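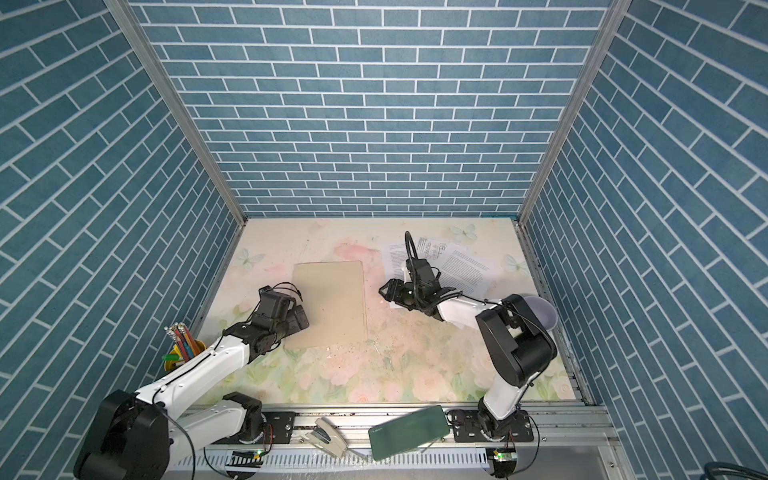 The work table of the robotics club at Urkach College, with both arms over the practice area.

Let the students file paper

Every September the robotics club at our college must choose a task for the year, and every year there is the same discussion. The students would like something that moves fast. Parents would like something they can film on the open day. This year the club chose office work: take a printed page, bring it to a folder, put it inside, close the mechanism. I have supported this choice from the first meeting, and I wish to defend it, for I have heard many unkind remarks about it.

The most common remark is that paper filing is a dead skill. Why should young people spend an entire year teaching a machine to do what offices stopped doing long ago? I do not agree that offices stopped. I worked for many years in the records department of a shipping company before I became a teacher, and I can assure the reader that paper is in good health. But let us suppose the critics are right. Nobody asks whether the world needs one more robot that pushes a ball into a goal. A student task should be judged by what the student must understand in order to do it.

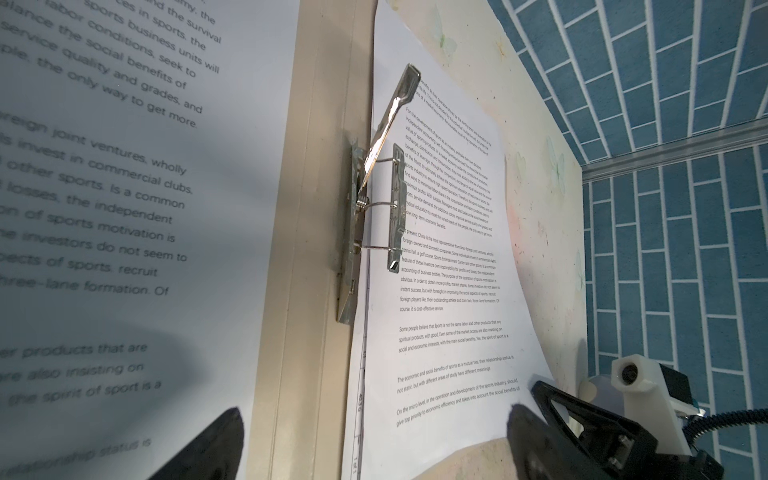

And to do this one, the student must understand a great deal. A sheet of paper is a difficult object. It bends under its own weight, it sticks to the sheet below, and it has almost no thickness for a finger to find. When the club worked with wooden blocks, in the year before, a program which was nearly right was good enough. The block forgave a small error. Paper forgives very little. If the page is a few millimetres too low, the holes do not meet the rings, and no clever line of code will change this.

I have watched a quiet student of 16 spend most of an afternoon with one page in her own hands, putting it in the folder and taking it out again, in order to notice what her thumbs were doing. I consider this to be serious study. She was asking a question about her own body that most adults never ask.

The trouble with the competition

My complaint is with the Movesitz Cup, where our club will take part. The rules give each team 600 seconds, and the result is the number of pages filed in that time, up to a maximum of 50. There is no mark for the condition of the page. There is no mark for a written explanation. A team may crush the corner of every sheet and still go home with the prize.

It is easy to see what follows. Teams choose the simplest folder which the rules permit, they practise with one kind of page, and they repeat the same motion until it is fast. I visited the final at Rawashdeh Hall last year as a guest. I saw beautiful engineering there, and also a good number of torn sheets on the floor, which the organizers collected between the rounds without any comment. The visiting children believed that the tearing was part of the game.

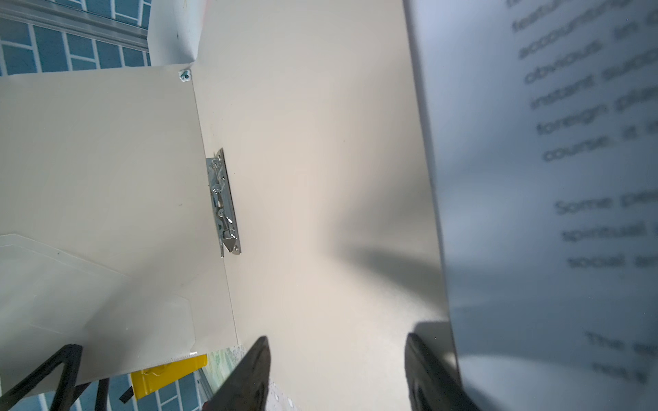 Our students asked me whether they should also choose the easy way, and I told them that the decision was theirs. They voted to keep the real folder. I was proud of them, although I know what it may cost. A folder of this kind has a metal clip with a long narrow plate and a small pointed tab for the lever, and it shines so much that the light comes back from its edges. For a camera which sits close to the gripper, such reflections can be a real nuisance. The smooth, pale board behind it gives very little to look at. A plain tray would remove these problems, and would remove with them most of what there is to learn.

I would propose to the organizers three changes. First, give one half of the points for the condition of the paper. Second, let the judges bring the folder, so that no team can prepare for only one model. Third, ask each team for 3 pages of explanation, written by the students, including the attempts which went badly. The small competition at Erkitz already asks for such a report, and with 31 teams it has no difficulty to read them all.
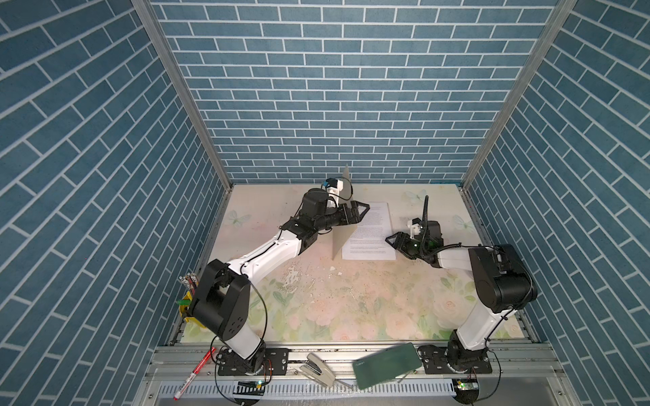
What a club is for

Some colleagues will answer that competitions are not lessons, and that young people need the excitement of the clock. I accept this in part. I have seen tired students wake up when the timer begins. Yet the competition lasts for one day, and the club meets during the whole school year. If the rules of the one day decide what is done in all the others, then the organizers have become our teachers without being asked, and they should take this responsibility with more care.

There is also the matter of who joins. When the task was ball games, we attracted students who already liked machines. With paper we have received a girl who binds her own notebooks and a boy whose real interest is typography. They argue with the programmers about the colour and weight of the sheets, and very often the programmers lose the argument.

I do not know how our team will be placed at Movesitz. If they file only a few pages, I hope that these will be flat and clean, and that someone at the judges' table will pick one up and look at it.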